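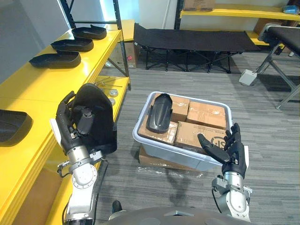
The shell shelves after the first month

Since August we have a two-armed robot at the yellow shelving, and many colleagues from the other building have asked me how it goes. I promised Danjuma Obi to write something for the newsletter, so I will try to be fair to both sides.

The task is the black curved shells. For as long as I have been at Storon, one of us took them from the shelf and put them in the grey bin, and the bin went to packing. It is not heavy work, but you bend and turn all the time, and on a full day it was 400 shells for one person. I did it for two winters and my back remembers it well.

Now the robot does this part on the early shift. It takes a shell with its left hand or its right hand and places it on top of what is already in the bin. It is slower than a trained person. Danjuma keeps the list, and in the first month it moved 1363 shells. In the same time the late shift, working by hand, moved 2898. Please do not read this as a competition, the robot also had many stops in the first week while we were learning the settings.

What is different for us

Nobody has lost hours, and this was the first question at every meeting. Two people from the early shift moved to final checking, where we were always too few. They had a short training with Livus, our supplier for the software, and they will have one more in the autumn. Guzmán from the early shift told me he likes the checking but misses walking. At the shelves he was on his feet and talked to everybody who came past, and now he sits at a table under a lamp. I think this is a real point and we should speak about it, maybe with a change of places every two hours.

The other new work is looking after the robot. Somebody must fill the shelf so that the shells lie with enough space between them, in a row and not one inside the other. When they are too close, the fingers take two or they take none. We have also learned to put the bin always in the same position, on its flat cardboard base. If you move it to clean the carpet, put it back please, or tell the next shift.

Some small requests

Keep the metal rods and the discs on the lower shelf, they belong to the Esten order and are not for the robot. Plastic wrap should go in the waste when you see it on the floor. And please do not reach over the bin while the arms are moving – press stop first, also if you only want to correct one shell. There were a few cases of this and I understand the temptation, I did it myself once.

The next meeting is on Tuesday at 22 minutes past two, directly after the shift change, in the small kitchen. Danjuma will bring the list with the stops. If you cannot come, write your question on the paper near the door and I will read it for you.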